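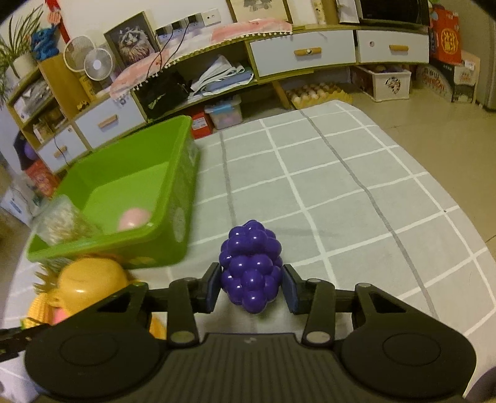

Goltero (software)

By Natalia Ibarra – November
Last updated: November, 16:30

Goltero is a software package for preparing demonstrations made with hand-held grippers, so that a robot arm can learn from them. It was written by Marcelino Herrero at Dralolow and is now maintained together with the Villalobos laboratory.

The program takes the video from each gripper and estimates the path of the tool through the room. Furniture and other things that stay still serve as reference points. A printed grid on the ground can help, but wide lenses bend its lines, and the lens must be calibrated first. 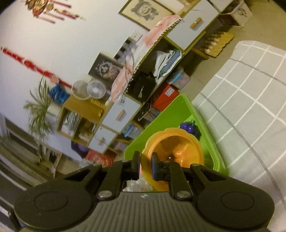

The second module, called Jinside, reads the opening of the fingers and divides a recording into reach, grasp, carry and release. Thin or shiny edges are a known difficulty – the module may mark a grasp too early when a finger only covers the rim of a bowl. The person checking can then move the mark by hand.

The first public set contained 2,106 recordings at 30 pictures per second. Of these, 398 were rejected by the path check.
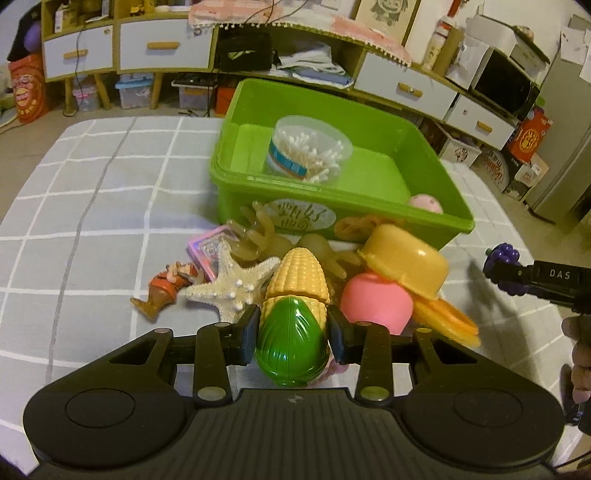
Work with two grippers needs a common clock and a common origin. Goltero matches both paths in one map and gives a warning if they drift apart. Toys in a pile remain hard for the planner, as one piece often hides another. Version 49 added a slower replay for such cases.

Shares: 49 | Comments: 30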